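Section 6. Comparing Instrument Tips on the Suturing Pad

6.1 Purpose

This section sets out the procedure for comparing instrument tips on the Movedard bench system. It applies to any tip newly received at the Bridham laboratory and to any tip returned from service. Operators shall complete Section 5 (Homing and Cable Tension) before proceeding.

6.2 Preparation

1. Fit a practice pad to the tray and smooth the drape below it.
2. Mount the reference tip on the left arm and the tip under comparison on the right arm.
3. Confirm in the Flitska controller that both arms report the correct tip code. The Ajayi pattern tips share a single code, 2966, and must be told apart by serial number.
4. Set motion scaling to 3 and grip force to 40 per cent.
5. Centre the camera on the incision line and lock the focus.

CAUTION: Do not drive closed jaws into the pad. Side loading at the wrist may slacken the drive cables and will invalidate the comparison.

6.3 Procedure

1. Bring both instruments in from opposite sides until the tips are over the incision.
2. Pick up the needle with the left instrument and place an interrupted stitch.
3. Draw the suture through, leaving a tail long enough to be regrasped.
4. Open the right jaws fully and present them to the thread before tying.
5. Tie and trim. Repeat along the incision, working away from completed stitches.

Right jaws open beside the suture line

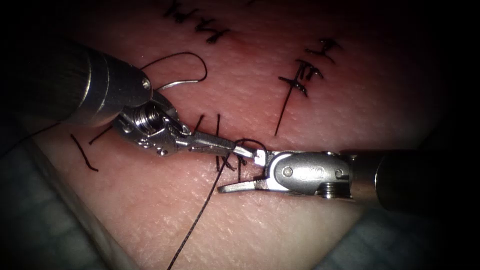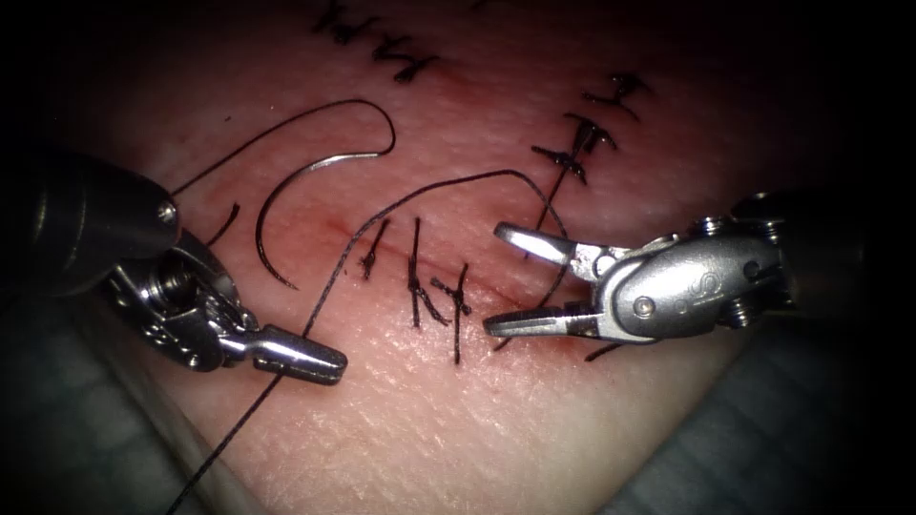 6. Record each regrasp, dropped thread and unintended contact on the comparison sheet.
7. Exchange the tips between arms and repeat steps 1 to 6 on a fresh length of incision.

NOTE: Both runs must be carried out by the same operator. Results from different operators are not to be combined on one sheet.

6.4 Assessing the Result

A tip is acceptable if it holds the thread without slipping at the set grip force and releases it on the first opening command. Should the thread cling to the jaws after release, clean the serrations in accordance with Section 9 and repeat the run. A tip that fails 2 consecutive runs shall be tagged and withdrawn.

NOTE: Colour differences between pads have no bearing on the assessment. Stiffness does, and pads from separate batches should not be used within one comparison.

6.5 Records

Completed sheets are to be forwarded to Ute Schmieder, Instrument Stores. Requests to vary the scaling or grip settings should be made in writing to Ifeanyi Idahosa before the comparison begins. The settings in 6.2 were last revised in November and supersede those printed on the controller card.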